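May
By T. Triantafyllou

Notes for the Catley talk (20 min plus questions)

OK, hi everybody. Slow down on this first bit, I always rush it. Ask for hands: who has taught a kid to tie a shoe? Right, and who did it by talking? Thought so. You get down on the floor and do it with them watching your fingers, and that's pretty much my job at Brirngate, except the kid is a robot and the shoe is a tea box.

So the project is called Grukora, and the task we picked sounds like nothing at all. Open box, red sticks on the left, capsules in the middle, dark pods on the right. Take one stick out, or put one back. I can do it half asleep before my first coffee. 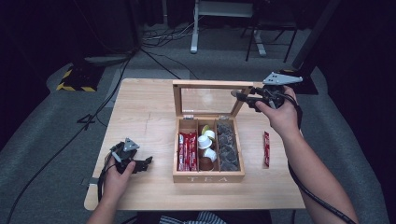 Now the fun part is that I do the showing with a gripper in each hand. No joystick, no screen, you just hold them and get on with it! The first hour feels like eating soup with barbecue tongs. After that your hands get the idea, and you start making little choices you'd never think to write down, like coming in a bit from the side so you don't knock the neighbors. Those little choices are what we're after.

Figures slide. Keep it short, they can read. 1,187 demos in the set so far. A good one runs 12 seconds. We threw out 245, and I want to spend a minute on those - people always ask, and it's the best story I've got.

Most of the bad ones were me being too good. I'd go fast, I'd fix a wobble with a flick of the wrist, and the robot can't learn much from a flick. Going slower helped. So did finishing every move, even the boring bit where you let go and back off. (Pause here. Drink some water!)

Next, fingers. I go on about fingers, sorry. A thin slippery stick and a round capsule want very different things from the same pair of pads, and you feel that right away when you're the one holding the tool.

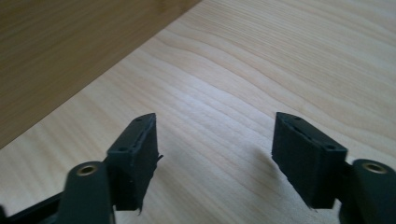 Finger pads up close, with some wear along the bottom edges.

I like to leave this one up while I talk about grip. Open wide, come down, close gently. If you squeeze the way you would with your own thumb, you crumple the packet, and then you've taught crumpling. Somebody will ask about remote control. Short answer: we tried it for 90 demos, it's fine for big moves, and for picking one stick out of a tight bunch I'd take hands-on every time. Long answer at the break, come find me.

Then on to the stick itself.

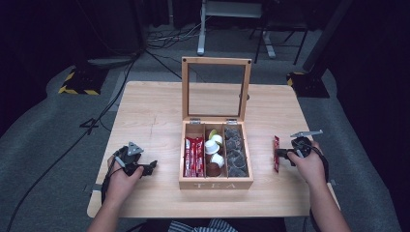

T. Triantafyllou

Talk through the carry. Jaws closed on the stick, box open, other hand staying out of the way. I tell new people to keep that second hand calm even when it has no job, and they all nod and then wave it around like they're conducting a band. The robot copies the waving too, bless it.

Last slide is the to-do list: new people, new boxes, a lid that sticks. Leave time for questions, and if it's past 4:30 skip the lid story.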